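Notes on home fire safety, kitchen and workshop

I keep a running file of safety tips that people forward to me. Most are half right. A few will burn your house down. I've been sorting them since June, and these are the ones I had something to say about.
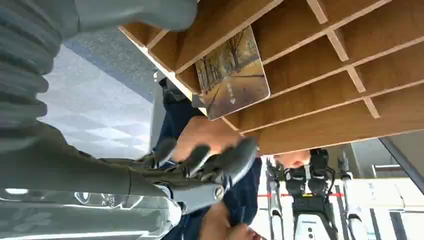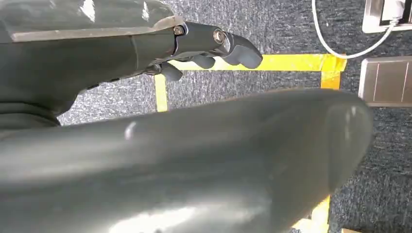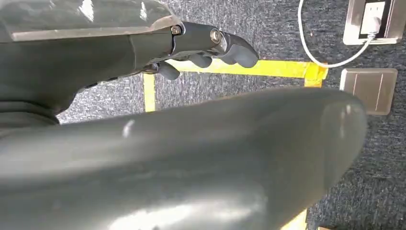
*Dayana Cusi*

## Flour on a grease fire

No. I still hear this one from people who cook every day. Flour can flare up, and sugar is no better. Slide a metal lid over the pan, turn off the burner and leave the lid alone until the pan has cooled. Baking soda will work on a very small fire, but you need a lot more of it than the two spoonfuls left in your box. Never water. Never carry the pan to the sink or the back door.

## "Smoke alarms last forever if you change the battery"

They don't. The sensor wears out, and the usual advice is to replace the whole unit ten years after the date printed on the back. Take yours down and look. The one in my hallway had yellowed to the color of tea and still beeped cheerfully when I pushed the button. The button tells you the horn and the power work. It tells you a lot less about whether the thing can still smell smoke.

I've also been told to vacuum the alarm, and that one I'll go along with. Soft brush, twice a year, outside only.

## Shaking the extinguisher

People swear you have to turn a dry powder extinguisher upside down and thump it with a rubber mallet every month. I've read for it and against it and I'm not convinced it does much for a modern one. Check the needle is in the green. Check the pin and the seal. Look down the nozzle for wasp nests if it lives in the garage. Mine hangs by the door I'd leave through, and I'd argue with anyone who keeps theirs next to the stove.

If you've used it, even for one second, it needs to be recharged or replaced. The needle may look fine that night and be flat in a week.

## Oily rags

The scary story about rags catching fire by themselves sounds made up, so I doubted it for years. It's true. Linseed oil and many oil-based stains give off heat as they dry, and a wadded pile holds that heat in. Spread the rags flat outside, one layer, away from the wall, until they're stiff. Or drop them in a metal can of water with a tight lid and ask your town where to take it.

A man at the Rivadeneyra hardware counter tried to sell me a Bruvis rag can for this, very handsome, with a foot pedal. I use an old paint can.

## Dryer lint

- Clean the screen every load.
- Pull the machine out once a year and clear the duct.
- Throw away the white plastic hose if you still have one and put in metal.
- Skip the scented sheets if you like. I've seen them blamed for fires, with very little to back it up.

## Power strips

A space heater goes straight into the wall. So does the shop vac, in my house. The Grutus strip I bought says "heavy duty" on the box in large red letters, and the actual rating is on the bottom in print I needed a magnifier for. Read the small print. If a plug feels hot to the touch, stop using that outlet and get it looked at.

Still on my list: candle warmers, and whether those fire blankets are worth the money. I have one in a drawer, unopened.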